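Nitano Wood Care Oil, Clear Satin

Home > Furniture Care > Oils and Waxes > Nitano

Product code: 560
Available in: 380 ml tin
Usually ready to post the next working day

If you have ever stood in a shop staring at a whole shelf of wood finishes and come away with none of them, you are very much among friends. We stocked far too many oils in our early days at Flukley, and little by little we have whittled them down to the few we would happily put on our own kitchen tables. Nitano is the one we reach for most, and it is the one we would suggest if you have never oiled a piece of furniture before.

It is a thin, clear oil that goes on with a cloth and leaves a soft satin sheen. It suits oak, walnut, beech and most other bare or previously oiled woods, and it is lovely on older pieces that have gone a bit grey and thirsty. Please don't use it over varnish or lacquer, as it will just sit on the top and stay sticky (we have had a few sad phone calls about this!).

How to use it

Wipe the surface down and let it dry fully. Sand lightly along the grain if it feels rough, then brush off every bit of dust. Pour a little oil on to a lint-free cloth and work it in, a small patch at a time. Leave it for 30 minutes, then wipe away whatever hasn't soaked in with a clean cloth, and do be thorough about it. A second coat can go on the next day. New wood often likes a third.

Oily cloths can heat up and catch fire by themselves, so lay them out flat outdoors to dry before you throw them away. Keep the tin upright with the lid pressed down firmly.

Choosing a shade

The clear oil deepens the colour of the wood slightly, much as a damp cloth would. If you are after something richer, have a look at the Calimlim tinted range, which goes from honey right through to a deep brown. Always try a little underneath first, where it won't show.
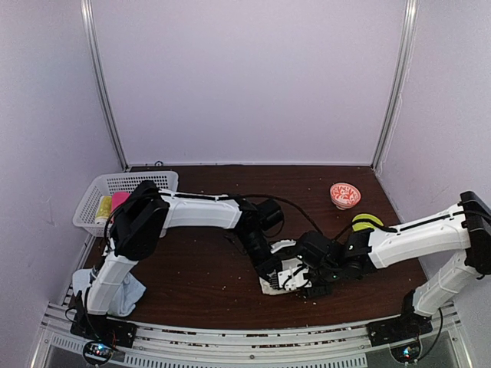

Dark brown wood-grain tabletop against pale walls.

Goes well with

Monix lint-free cloths, pack of 30
Calimlim tinted oil, 380 ml
Nitano beeswax polish

Delivery and returns

We post to all mainland UK addresses. Unopened tins can come back to us within 90 days, and you are always welcome to ring for a chat before you order if you're not sure what finish is on your furniture already.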